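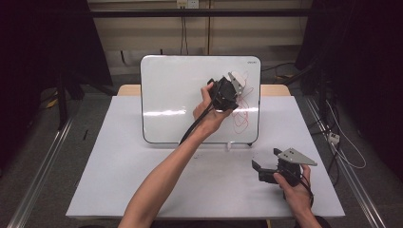 Notas para la charla: Escribir a mano en una oficina que ya no escribe

Duración prevista: cuarenta minutos y después preguntas. Las notas son para mí, pero las dejo en la página porque varias personas me las pidieron la última vez.

1. Apertura (cinco minutos)

Saludar y dar las gracias a la organización. Decir desde el principio que el español no es mi primera lengua y que pueden levantar la mano si una palabra suena rara. Hablar despacio.

Primera pregunta al público: ¿cuándo fue la última vez que escribieron una página entera a mano? No una lista de la compra, una página. Esperar. No llenar el silencio, yo tengo esta mala costumbre.

Contar luego cómo empecé. En Finier, la empresa donde trabajé en mi primer destino en España, cada reunión dejaba un acta mecanografiada y un cuaderno. El acta iba al archivo y el cuaderno se quedaba en el cajón. Cuando cerraron la sede me encargaron revisar los cajones y encontré 527 cuadernos. Los leí durante un invierno. De aquí sale casi todo lo que voy a decir.

2. Lo que había en los cuadernos (diez minutos)

Explicar que no es un estudio científico. Es la lectura de una sola persona, con sus gustos y con su cansancio.

Puntos para comentar:

Las actas decían lo que se decidió. Los cuadernos decían también lo que se había dudado. En muchas páginas hay una frase tachada que luego volvió a aparecer, meses después, como decisión oficial.

La letra cambia dentro de una misma reunión. Al principio es ordenada, con márgenes. Hacia la segunda hora se inclina, se hace grande, aparecen flechas. Se puede ver el momento en que una persona dejó de escuchar.

Los garabatos. Espirales, casas, ojos, nudos. Yo al inicio los saltaba. Después entendí que muchas veces estaban al lado de las cifras más difíciles, y empecé a marcarlos con lápiz.

Leer en voz alta el fragmento del cuaderno verde (está en la carpeta, hoja doblada). Es corto. Pausa después de «volver a preguntar por el almacén».

3. Un poco de historia (ocho minutos)

No alargar esta parte. En el ensayo me tomó el doble y la gente empezó a mirar el teléfono.

Empezar con el libro de cuentas de Findilard, que era un comercio de telas. El libro que pude consultar comienza en 1832 y tiene tres manos diferentes. La primera escribe con mucha presión y la tinta pasa al otro lado de la hoja. La segunda es de alguien que aprendió en la escuela, con todas las letras iguales. La tercera es mi favorita: abrevia todo, y en los márgenes hace sumas que no tienen nada que ver con las telas.

Decir que la caligrafía comercial se enseñaba como hoy se enseña una hoja de cálculo. Era una habilidad de trabajo y se pagaba. Una persona con buena letra podía entrar en una casa de comercio sin conocer el producto.

Si hay tiempo, la anécdota del tintero y el inventario. Si no hay tiempo, pasar directamente a la parte cuatro.

4. El experimento de Sugden (diez minutos)

Sugden es un despacho pequeño de traducción técnica, donde trabajo ahora. En febrero decidimos probar una cosa: durante un mes, las reuniones internas sin ordenador. Papel, bolígrafo y una pizarra común.

Contar primero lo que salió mal, porque el público lo agradece:

Dos compañeras dejaron de venir la primera semana. Dijeron que les dolía la mano, y era verdad.

Perdimos una fecha de entrega que alguien había apuntado en el dorso de un sobre.

Mi propia letra. Tuve que pedir ayuda para leer una palabra mía. La palabra era «ayuda».

Después, lo que me parece útil:

Las reuniones se hicieron más cortas. No lo medimos con cuidado, así que no doy ninguna cifra. Si preguntan, decir exactamente esto.

Se interrumpía menos. Cuando una persona ve que la otra está escribiendo, espera.

Al final del mes pasamos los apuntes a limpio y los reunimos en un documento que llamamos Soren. Tiene 3758 palabras. Es el texto interno que más se consulta en el despacho, y la mitad son correcciones al margen que decidimos conservar.

Aquí enseñar la página nueve de Soren. Dejarla en pantalla un minuto completo. No explicar las flechas, que las miren.

5. Consejos prácticos (cinco minutos)

Decirlos con calma y sin tono de maestra:

Un cuaderno para cada proyecto. Los cuadernos generales se abandonan.

Numerar las páginas el primer día, todas.

Dejar libre la página izquierda. Sirve para lo que se entiende más tarde.

Escribir la fecha siempre, también cuando parece evidente.

No pasar a limpio el mismo día. Esperar una noche. Por la mañana se ve mejor qué sobra.

Tirar el bolígrafo que raspa. Yo guardé uno durante 13 años por cariño y me hizo escribir menos.

6. Objeciones que seguramente llegan

«Con el teclado soy más rápido.» Sí. Para transcribir una entrevista yo también uso el teclado. Mi charla habla de los momentos en que todavía no sé qué pienso.

«No se puede buscar en el papel.» Cierto. Por eso los índices. Enseñar mi índice, aunque está feo.

«Hay personas que no pueden escribir a mano.» Tomar esta pregunta en serio y no contestar deprisa. En Sugden, una persona dictaba y otra escribía, y se turnaban. Funcionó para nosotros. No sé si funciona en un equipo grande.

«¿Y las tabletas con lápiz?» Las he probado poco. Me gusta el lápiz y me distrae todo lo demás.

7. Cierre (dos minutos)

Volver a los cuadernos de Finier. Después de leerlos pregunté si podía conservar uno. Me dijeron que sí y elegí el más vacío, con solo cuatro páginas escritas. Lo sigo usando, a partir de la quinta.

Dar las gracias otra vez. Repartir las hojas en blanco y pedir que cada uno escriba tres líneas sobre cualquier cosa antes de salir. Quien quiera se las lleva, quien quiera las deja en la mesa de la entrada.

Para no olvidar: agua, el cuaderno verde, el adaptador, hojas de sobra y las gafas de leer.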